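Trasgate Community Food Review: a conversation with Britt-Marie Isaksson

Household food waste is a subject on which most local authorities hold a policy and few residents hold an opinion. The Trasgate Household Food Study set out to learn what happens to food between the shop and the bin, and why so much of it makes the second journey untouched. Its lead researcher, Britt-Marie Isaksson, met us at the Cunenier Centre on a wet morning in April, shortly after the final report had been delivered to the district.

Ms Isaksson trained as a dietitian and spent the first part of her career in hospital catering. She described the move into research as gradual. "In a hospital kitchen you see the plates come back," she said. "You learn very quickly which meals are eaten and which are only served. I wanted to know whether the same gap existed at home, where there is no one at the hatch to write it down."

The study recruited 426 households across the district. Each was asked to keep three diaries over the course of the year, one in winter, one in early summer and one in autumn, giving 1,278 diaries in all had every household completed the set. Participants noted what they bought, what they cooked and what they threw away, and were asked to give a reason for each item discarded. The reasons were written in the participants' own words. Ms Isaksson was firm on this point.

"Earlier surveys offered a list of boxes to tick," she explained. "People ticked 'out of date' and moved on. When you leave a blank line, they tell you that the children were at their grandmother's, or that the bus was late and they bought chips. Those are the real causes, and they have very little to do with the date on the packet."

Staple foods occupy a larger part of the report than she had expected. Bread was foreseen, as were potatoes. Rice was a surprise. Many households reported cooking far more than they needed, and a good number kept several opened bags of it at the back of a cupboard.
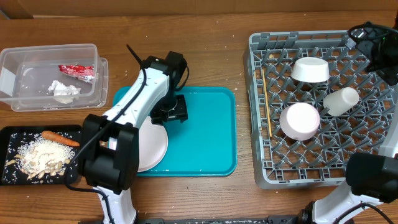
"Rice is cheap by the spoonful and people do not think of it as waste," Ms Isaksson said. "They will worry for days over half a chicken and put a full pan of rice in the bin without a second thought. It is also a food which people are nervous about keeping once it is cooked, and they are right to be careful. Our advice is to cool it quickly, put it in the fridge and eat it within a day. Better still is to weigh it before it goes into the pan. Most of our families had never done so."

Root vegetables presented a different difficulty. Carrots were bought in large bags on grounds of price, used in small numbers, and left until they had gone soft. The report recommends that shops offer them loose at the same price by weight. Kelmendi, the grocer with the largest premises in the town, has agreed to a trial of this arrangement and will share its sales figures with the district at the end of the summer.

Asked how the participating households had found the experience, Ms Isaksson acknowledged that the diaries were demanding. Of the 426 households, 348 returned all three. She regarded this as a good result for a study which offered no payment beyond a set of kitchen scales, and she spoke warmly of those who had continued through illness, house moves and, in one case, the birth of twins.

"I had expected people to be embarrassed," she said. "Some were, in the first diary. By the second they had become interested. We received letters tucked inside the pages. One gentleman had drawn a plan of his fridge, with arrows. A woman wrote to say that she and her sister now cook together every Sunday and divide the food between two houses, which neither of them had thought of doing in thirty years of living on the same street."

The report is cautious in its claims. It does not put a figure on the money a household might save, and Ms Isaksson declined to offer one in conversation. The diaries were completed by people willing to complete them, she pointed out, and they may differ from their neighbours. She would also have liked more replies from people living alone, whose difficulties with pack sizes are described in the report at some length but rest on a small number of accounts.

Attention has now turned to what the district will do with the findings. A series of evening classes will be held at the Cunenier Centre, covering storage, portion sizes and the use of leftovers. A printed guide, prepared with the design office Zedora, will be delivered to homes in Trasgate and made available at the library and the two health centres. The first printing is of 400 copies in large type, to be followed by the standard edition.
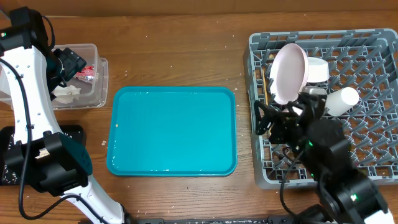 Which single change would make the most difference in an ordinary kitchen?

"Look in the cupboard before writing the shopping list," Ms Isaksson replied. "It takes two minutes. The households which did this threw away less of nearly everything, and they did it without buying special boxes or learning new recipes. I would put it ahead of every other piece of advice in the guide."

She was less certain about date labels. Participants confused "use by" with "best before" throughout the year, including those who had been sent an explanation of the difference along with their first diary. In her view the wording on the packet needs to change, and that is a matter which lies well outside the powers of a district authority. The report records the confusion and makes no recommendation.

Ms Isaksson will remain attached to the study until the autumn, when a smaller group of households will be invited to keep a fourth diary. The purpose is to find out whether habits formed during the year have lasted. Letters of invitation will be sent by post, and those who have since left the district may still take part.

Copies of the full report may be consulted at the reception desk of the Cunenier Centre during opening hours. Places on the evening classes are free of charge and should be booked in advance at the same desk.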